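Lukivura 3 Tool Caddy Handling Package

For prep kitchens and wash-up stations

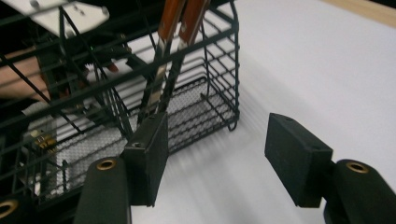 The Lukivura 3 package moves utensil caddies between the wash-up line and the prep benches. It is sold to catering sites where staff carry baskets by hand through most of a shift. The package covers the handling end only; conveyors, racks and dishwashers stay as they are. Open wire caddies are the standard load, because the two flat finger pads can take hold at the front wires, and a pair of wooden-handled knives can stay upright in the basket, blades down, while it is handled. No change of container is needed at sites that already use rod-type baskets with a perforated liner.

What is supplied

Two-finger end tool with replaceable pads
Controller cabinet, wall or floor mounted
Bench marker set
Teaching handle for recording new pick positions
Operator handbook and wall card

Part number 3068. Pads are ordered separately under 718.

Changes to the work

At the Slanina central kitchen, the first site fitted, two wash-up posts were rewritten before the equipment was switched on. Carrying between stations was taken out of both. Loading, blade inspection and final sorting remained with staff, and a new duty was added: teaching positions whenever a bench layout is altered. Training takes one shift. Staff with no programming background complete the same course as the maintenance team.

Romana Šťastný, shift lead at Slanina, reports less walking and more standing. The site has since added a mat at the sorting bench and rotates that post every two hours. Bretico now includes a rotation plan in the installation survey. Sites should expect the sorting bench to become the slowest point in the first weeks and should staff it accordingly.

Working limits

Knives are loaded handle up. Baskets with bent or broken front wires are set aside for manual handling. The bench surface must be flat and clear of standing water. Stop buttons are fitted at each bench and halt the tool in its current position with the pads closed.

Maintenance

Inspect pads at the start of each shift. Replace them after around 1000 operating hours, or earlier if the contact face is scored. Finger fittings are checked for play once a month by a trained person.

Compatible with the Graltari rack system. Bench surveys and spare parts are handled by the Bretico service desk.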